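Recording couch-tidying demonstrations with two hand-held grippers

Dalva Pimentel, Plomance
August 29, 2022

These steps cover one operator working alone with a pair of hand-held grippers on soft items: throws, cushions, small cloths. They assume both grippers are calibrated and the session is already open in Munside.

1. Set out the items. Leave the throw on the couch and put the pillows where the task card says. The cloth should be crumpled, so drop it instead of laying it.

2. Check the tags. Each marker has to be flat on its housing with no tape over the printed squares. Wipe them if they look dull.

3. Take one gripper in each hand and stand facing the couch. Start the recording, then hold still for 5 seconds with the fingers slightly open.

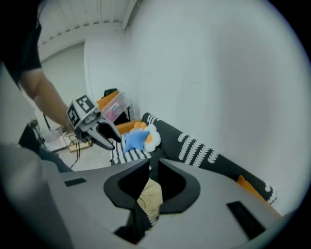 4. Move in slowly with the first gripper. Approach fabric from the side and close on a fold. A flat stretch of cloth slides out of the fingers, and you will have to repeat the take.

5. Keep your free hand and your sleeves out from between the two grippers. If you have to regrasp, open fully, back off a little and close again. Small nudges with half-closed fingers are hard to learn from, and Esben Hviid rejects most of them in review.

6. Lift until the item hangs clear before you turn. With knit fabric, wait for it to stop swinging. Two items held together are fine if the card asks for it, but close on both in a single grasp.
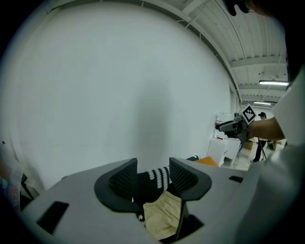
7. Set the item down, open the fingers and return to the starting pose. Hold for another 5 seconds and stop the recording.

8. Name the take before starting the next one. Unnamed takes go to the Wostley folder and have to be sorted by hand.

A full set is 70 takes. Stop for a break after 22, sooner if your wrists are sore. Bad takes should be marked, never deleted, so the numbering stays in step with the log.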